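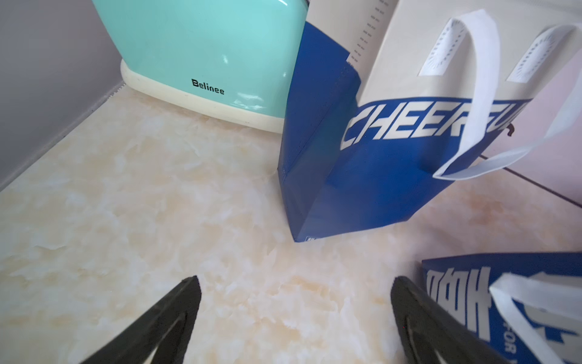

The list said bedroom, kitchen, hall, in that order, and she had started with the hall because the hall was where the door was. Forty-four minutes till the van. Coats first, all of them, over one arm and down onto the bed, hangers and all. Then back for the rest. The tiles had been the thing that sold her mother on the flat, cream with the peachy swirls running through, like something spilled and never wiped up. Lavender wall – her own idea, a mistake, too late now. And against the wall the mint green thing with Belinee printed along the bottom, and the blue and white bag leaning on it, standing up by itself like it was waiting for a bus.

She didn't remember packing the bag.

She stepped round it. Kitchen. Plates in newspaper, two sheets each, then one sheet each, then a tea towel shoved between them and hope. The good glasses in the saucepan. The lid on the saucepan. Tape round the lid. Her brother had rung at eight to say he would be early and then again at nine to say he wouldnt, and in between she had eaten a slice of cold toast over the sink and cried a bit, not much, and washed the knife.

What do you take to Prakberg? She had been once, in March, with sleet coming in sideways off the river and every shop shut for lunch. One room and a half, third floor, a landlady who tapped the radiator with her ring to show it was real. The half was a bed shelf with a curtain. 300 a month and 50 for the heating, and you paid the 50 in summer too. She had said yes on the stairs, before they'd even got to the bottom.

So, not the sofa. Not the table. The table was going to the people downstairs, who had measured it and then measured their door and then gone quiet.

Phone. Her brother. He was at the Vörös garage, the big one on the ring road, did she want anything.

Want anything like what?

Like a sandwich.

No. Yes. Cheese. And had he left a bag in the hall?

What bag?

Blue and white. By the green thing.

No, he said. Was it Mum's?

She put the phone face down on the worktop and did the cutlery, all of it into a sock. It was a good thick sock. Forks, spoons, the peeler that only worked if you were left handed. Mum's peeler. Mum had been left handed and had gone through life buying things for it, scissors, a ladle, a tin opener that had cut everybody else in the family at least once.

Thirty minutes. Bedroom.

The pillows were Prillows, which was what they were called, it was on the label, and they had cost far too much, and her mother had bought them the winter she couldn't sleep. Both into a bin bag. Air out, knot. The bag breathed itself back up again while she was doing the drawers. She sat on it. It was warm in there and the curtains were already down and the whole street could look in if it felt like it, at a woman on a bag of pillows with her hands between her knees.

Up. Drawers. Tights, tights, a swimming costume, some 100 hairgrips in a tin that said Aver Throat Pastilles. The tin she kept. The hairgrips she tipped into the bin and then got half of them back out.

Was it Mum's?

It could be. Mum had come round at the end of February with her own key and moved things about, the way she did. She'd have said something about the hall, how you wanted something by the door for when you were in a rush. She was always packing for other people. A bag for the hospital, a bag for the seaside, a bag for if the boiler went. You would open it on the train and there would be a boiled egg in foil and a pair of your own socks you hadn't seen for a year.

But it hadn't been there in February. Or it had, behind the coats. The coats had hung down thick as a hedge all winter and she had never once looked behind them, just reached in and taken the front one.

She went and stood in the hall.

It looked like a thing you'd be given in a shop. It looked like nothing. She could hear next door's radio, the pips, then the news, somebody being interviewed in a wind. Twenty minutes. If it was towels she'd be all right. If it was towels she would put it with the other towels. If it was eggs, well, it wasn't going to be eggs, she'd have smelled eggs.

If there was a note –

Her mother didn't write notes. Her mother wrote lists, and the last one had been on the back of the gas bill, and it had said bleach, stamps, ring about the shoes. She still had no idea what about the shoes. She had rung the shoe place in the end and they'd been very nice and there was nothing under that name.

She crouched down. The tiles were hard on her knees. She put a hand on each side of the bag, up near the top, and didn't look in.

Outside somebody was reversing, badly, with the window down and music on. A door slid. Her brother's feet on the steps, two at a time, he was thirty-eight and still did it. Early after all.

It's open, she shouted.

He came in with the sandwich held out in front of him and saw her on the floor and stopped.

Is that the bag? he said.

Yes.

Have you looked?

No.

He shut the door behind him with his foot. Then he got down next to her, coat and all, knees cracking, and put the sandwich on the tiles.

Go on then, he said. Budge up.

Filed under: Short stories, Moving house, Family
Last updated: 16 July 2019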